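Keeping the damp out: a paint chemist on interior masonry coatings

Fri 8 November

White emulsion is the most frequently returned product in the Kudach range, and the company's senior formulator would like to see fewer tins come back. In most cases, she says, the paint has been tested and found to be within specification. The fault is in the wall, or in the interval between plastering and painting.

"People see a patch come through and they assume the coating has failed," she says. "The coating is doing what it was made to do. There is water behind it, and the water is carrying salt."

She has worked on water-based coatings for most of her career, first at Destden on exterior masonry and later at Kudach on interior matt finishes. We met at the Poton works, where the small-batch mixing is done. The conversation kept returning to breathability, a word she dislikes.

"It is used on labels as if it were a yes or no. Every film lets some vapour through. What matters is the rate, and whether the rate suits the substrate." A lime plaster wall in an old terrace needs a coating with very little resistance to vapour. A modern gypsum skim on plasterboard is far less demanding, and a tougher film can be used without harm.

The resistance of a film rises with the amount of binder in it. Contract matt, the cheapest grade, has little binder and a great deal of chalk, and so it passes vapour easily. It also marks when touched. A durable matt has more binder, resists scrubbing and holds moisture back. "You cannot have the whole of both," she says. "You can move the balance with particle size, and we have spent years doing that."

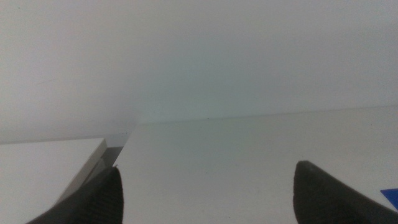 The present recipe is number 49 in a series that began with a customer complaint about burnishing, the shine that develops where a matt wall is rubbed. Earlier versions used a coarser extender, which scattered light well but polished under a cloth. The current one uses a blend of two grades. She would not give the proportions.

On drying times she is more forthcoming. New plaster should be left until it is an even pale colour across the whole surface, corners included. The usual advice of four weeks is, in her view, a reasonable guess for a heated room in summer and a poor one for an unheated room in February. She recommends a meter over a calendar, with readings taken low on the wall as well as at chest height.

The first coat should then be thinned. "A mist coat is mostly water, and decorators know this, but the householder reads the word thinned and thinks they are being cheated of paint." For contract matt she suggests up to 30 per cent water on bare gypsum. Durable matt should not be used for the purpose at all. It sits on the surface, dries before it has soaked in, and later comes away in sheets with the masking tape.

Scrub resistance is measured at Poton on coated panels, using a weighted pad and a standard soap solution. The durable matt is run to 3000 strokes. The contract grade is not expected to get near that, and one panel last winter wore through at 1655, which she regarded as a good result for the price.

She is cautious about stain blocks. They will hide a tea-coloured mark from an old leak, provided the leak has been mended. Over an active one they delay matters for a season. The Haddadin primer, which many decorators keep in the van, is in her opinion sound for nicotine and water marks and unsuitable for salts.

"With salts you brush them off dry, wait, and brush again," she says. "If you wash them, they go back into the wall."

Her next piece of work is on ceilings, where the complaint is usually lap marks. She expects to have trial batches ready by February and is looking for rooms with large windows at one end.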